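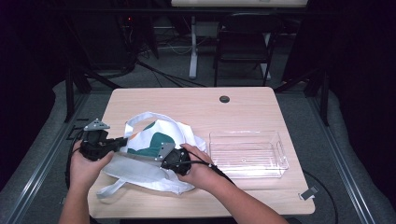

Bag Work

The club met in February in the back lab at Relen, and by then I was on bags. Everyone got an object. Mine was a tote, white with teal and orange patches, and the job was to fold it and put it in the clear bin.

We did it by hand first, except that our hands had to hold the grippers. You squeezed and the jaw closed. The cable ran back along your arm. After enough good folds, the program would try it alone at the Treloar meet.

The rule sheet said 400 folds. I was at 179.

"Your left is ahead of your right," said the girl keeping the log.

"I'm left-handed."

"The program isn't."

She wrote something down. I shook the bag out and dropped it on the table so it landed badly, the way the sheet said to. One handle went up toward the grommet and the other went toward me. I reached for the far handle with the left jaw and pressed down with the right. The cloth slid. I started over.

My mother used to fold shopping bags into triangles and keep them in a drawer by the stove. She could do it while talking on the phone. I had never watched how. I tried to remember it now, with a gripper in each hand, and all I got was the drawer.

"Time," said the girl. "That's 90 seconds. Does it count?"

The bag was in the bin, but one handle hung over the rim.

"No," I said.

She crossed it out. The boy from Skurkier, who had cups and was already finished, asked if I wanted to trade objects. He meant it kindly. His cups were stacked by the door with his coat on top of them.

I told him I was fine with the bag. He picked up his coat and stayed anyway, sitting by the curtain with his chin on his knees.

I shook the bag out again and let it fall.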